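Cutlery basket

A cutlery basket (also utensil basket or chopstick basket) is a small open container that holds eating utensils while they drain, are carried, or stand ready on a table. Most are made of stainless steel wire or molded plastic. Cutlery baskets are sold on their own, as part of a dish rack, or as a removable insert for a dishwasher.

Construction

A wire basket is built from thin metal rods welded into a grid and finished at the top with a heavier rim. The rim stiffens the walls and covers the cut ends of the rods. The floor is usually more closely spaced than the sides, so that narrow items such as chopsticks and teaspoons do not slip through. Some models stand on short feet, which lift the floor and let water run out underneath.
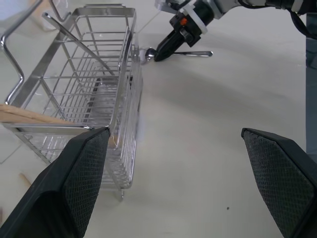

Steel wire basket with parallel floor wires and a short foot. Photo: Tarun Khurana

Many baskets have a divider, either welded in place or hooked over the rim. Dividers keep forks apart from spoons, or cooking tools apart from table cutlery. Handles may be fixed or folding. A folding handle lies against the rim when the basket is stored in a drawer or cabinet.

Sizes are not standardized. The kitchenware maker Indden lists its smallest basket at 5 inches long and its largest at 8 inches. The Nukix range has a single 7-inch model with a fixed handle. Plastic baskets often have slots or round holes in place of a wire grid. They are lighter and quieter in use, but stains can build up around the holes.

Use with chopsticks

Chopsticks are longer than most table cutlery and are commonly stored upright. A deep basket supports them better than a shallow one. In a basket with low walls, wooden chopsticks tend to lean outward, and a single one may rest at a slant against the rim, its lower end braced near the opposite wall. 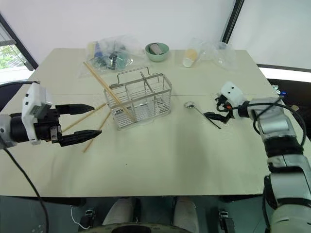 Wooden chopsticks need moving air on all sides to dry evenly -- a closed jar traps moisture at the bottom. Open wire sides are the usual answer. A rectangular basket with a grid on each side, a wire divider and a folding carry handle can be taken from sink to table without unloading it. Bamboo and lacquered chopsticks are handled the same way, although lacquer scratches more easily against bare metal.

Care

Steel baskets are washed with warm water and dish soap. A narrow brush reaches the joints between the wires, where mineral deposits collect. Rust spots generally start at the welds.

See also: Dish rack; Chopstick rest; Utensil crock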